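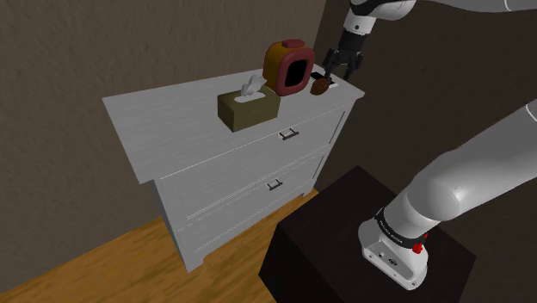 A simulated arm over a dresser top in Flidlow, with its two-finger gripper open above a small brown object.

Stakbridge releases Flidlow 2 with new grasp planner and replay tool

March 21, 2020 - Software developer Stakbridge has released version 2 of Flidlow, its simulation and planning package for robot arms working in household rooms. The update replaces the grasp planner, changes how collision checks are run near furniture, and adds a replay tool that lets developers step through a failed motion and see which check stopped it.

Flidlow runs a full pick-and-place task in simulation, from reading the camera view to closing the fingers. Users load a room, pick an arm and a gripper, and give the planner a target. The same planning code can then be sent to a real arm through a driver. Stakbridge says most of its customers use the simulated rooms for nightly testing and only move to hardware once a week or so.

The main change is in how the software chooses a grasp. The old planner scored possible finger positions on the target alone, then tried to find an arm path to the best one. If no path existed, it went to the next position on the list. On crowded surfaces this could take a long time, as many of the best-scoring grasps were blocked by something standing next to the target. The new planner looks at the target and its neighbors together, and drops blocked positions before any path is computed.

In the company's own tests, the planner was run on 3,000 generated layouts of small items on dressers, shelves and side tables. The old version ran out of time on 837 of them. Stakbridge has not published a matching total for the new version and says it will do so when the test set is made public. It did say that typical planning time on the same layouts is down to some five seconds on a desktop computer.

Small items close to the back of a piece of furniture were the hardest group. The arm has to reach over whatever is in front, and the gripper has to come down nearly straight so the fingers do not touch the wall or the objects on either side. Flidlow 2 adds an approach setting for these cases. It holds the gripper above the target with the fingers open, checks the last stretch of the path again using the newest camera view, and only then lowers.

Perception has been changed as well. The earlier release tried to match each item to a known model, and often gave up on anything with an uneven shape. The new one can work from a rough outline and a depth reading. If the software cannot name an item, it marks it as unknown and plans a grasp anyway - a setting that users can turn off.

The replay tool came out of work with Clirotside, a robotics lab that has used Flidlow for its home assistance project. The lab had been writing its own scripts to find out why a plan was rejected. In the new tool, every rejected path is stored with the name of the check that rejected it, the two parts that came too close, and the distance between them. Developers can change one setting and run the plan again from that point without restarting the room.

Stöcker, which builds controllers for light industrial arms, has supplied a driver for the new version. It passes joint speed limits from the controller to the planner at startup. Users of the earlier driver had to type those limits into a settings file by hand, and a wrong entry could produce motions that ran well in simulation and were refused by the controller.

Some limits remain. Soft items such as paper and cloth are still treated as rigid shapes during planning, and drawers can be opened in simulation only if their handles have been marked by the user. Support for grippers with more than two fingers is planned but has no release date.

Existing license holders can install the update at no charge. Room files made in the first version will open in Flidlow 2, but saved grasp lists have to be generated again. Stakbridge will keep fixing serious bugs in the first version until the end of next March.

Contact the news desk | Copyright 2020, all rights reserved | Back to top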